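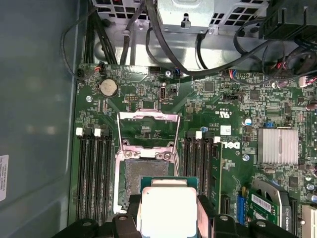
2018-01-02

Bon, bonne année à tous, santé, tout ça. Je fais vite, j'ai un gratin au four.

Donc, mes résolutions. Une seule cette année : finir le carnet de ma grand-tante. Ceux qui lisent ce blog depuis un moment savent de quoi je parle, pour les autres je résume. Un cahier de recettes, couverture toile, hérité avec un buffet et trois caisses de bocaux. 66 pages écrites serré, au crayon pour la moitié. L'autre moitié à l'encre violette qui a bavé. Le but c'est de tout recopier au propre et de tout cuisiner au moins une fois. Tout. Même la langue aux cornichons.

J'en suis à la page des confitures. Pas loin de la fin mais les confitures en janvier, hein. Ce sera pour plus tard, la rhubarbe d'abord.

Le problème c'est les mesures. Ma grand-tante comptait en verres, en « bonnes cuillères » et en bols Szulc. J'ai mis des mois à comprendre que Szulc c'était l'épicier du bourg, et qu'il offrait un bol à ses clients pour Noël. Lequel bol, quelle taille, mystère. Et puis en novembre, au vide-grenier de Fenutier, je tombe dessus. Un bol jaune, le nom dessous. Deux euros. J'ai même pas négocié, j'avais les mains qui tremblaient un peu, ridicule. Rempli à ras bord à la maison : six décilitres. Voilà. Tous mes gâteaux ratés depuis deux ans s'expliquent d'un coup, je mettais la moitié de la farine.

Refait le gâteau de Grallport le soir même, du coup. Bien mieux. Un peu sec sur les bords, four trop chaud je pense, mais la mie se tient et le goût est là, le vrai, celui de la cuisine avec la toile cirée. Ma mère en a repris deux fois et elle n'a rien dit, ce qui chez elle vaut un discours.

Pour ceux qui m'ont demandé la recette en commentaire, je la mets comme elle est écrite dans le carnet, sans rien toucher :

Un bol et demi de farine. Un verre de sucre, pas plein. Quatre œufs, cinq s'ils sont petits. Le beurre qu'il faut. Un zeste. Battre longtemps. Four moyen jusqu'à ce que ça sente.

« Le beurre qu'il faut ». Merci tata. Moi je mets 150 grammes et personne n'est mort. Four à 170, et je surveille à partir d'une demi-heure.

Autre chose, Yesenia Quintero m'a écrit pendant les vacances. Elle tient la petite librairie en haut de la rue à Tustimeck, celle avec l'escalier impossible, et elle a chez elle la réimpression d'un traité de cuisine de 1669. Il y a dedans, paraît-il, une tourte aux poires et au lard qui ressemble drôlement à celle de la page 12 de mon carnet. Même ordre, mêmes épices, même remarque sur les poires « qui ne doivent point être molles ». Je ne vois pas bien comment ma grand-tante, certificat d'études et quarante ans de ferme, serait tombée sur un bouquin pareil. Par le curé peut-être ? Ou alors la recette a juste circulé de cuisine en cuisine tout ce temps. Je préfère cette version mais je n'ai aucune preuve. Je monte voir le livre en mars, je prendrai des notes et je vous raconte.

D'ici là programme chargé :
la soupe aux cosses (avec quoi, en hiver ? des surgelés ?)
les beignets du mardi gras, facile
la fameuse langue, repoussée déjà quatre fois
le pâté de la page 31, dont il manque le bas – une tache de gras a tout mangé, on lit « laisser au frais pendant » et puis plus rien

Si quelqu'un a une idée pour lire du crayon sous une tache de gras je suis preneuse. J'ai essayé la lampe rasante, le scan en noir et blanc, le papier retourné contre la fenêtre. On devine un chiffre. Un 3 ou un 8. Pour un pâté ça change quand même pas mal de choses.

Ah et on me demande si j'en ferai un livre. Non. Enfin je sais pas. Mon frère dit qu'il faut en tirer 1000 exemplaires et les vendre sur les marchés, mon frère a toujours des idées qui finissent en cartons dans mon garage. Pour l'instant je tape au propre, une page par soir quand j'ai le courage, et j'imprimerai de quoi en donner aux cousins. Avec une reliure à spirale, pour que ça reste ouvert sur le plan de travail. Si vous connaissez un imprimeur pas trop cher dans le coin de Grallport, dites-le moi en dessous.

La machine à écrire c'est pour les étiquettes des bocaux, au passage. Le ruban est mort, j'en ai commandé un autre, la moitié des E ne sort pas. « C rises 2017 ». Ça a son charme.

Je file, ça sent le gratin. Désolée pour les fautes, je relirais demain.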